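So the new grasp policy finally beats the old one! I'd been putting off the proper comparison for ages, but Farhad Salehi nagged me and he was right (don't tell him). We did 168 tries over two afternoons, same start pose every time, and the misses dropped from 19 to 12.
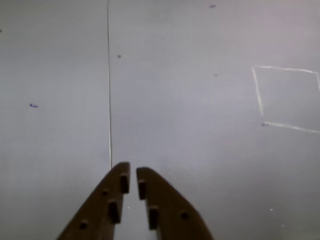 What changed is pretty dull – we stopped feeding it the joint angles and let it work from the wrist view only. Esmaeil Nazari thinks it was leaning on them too much. I half agree, but I want to rerun it in June with fresh seeds before I get excited.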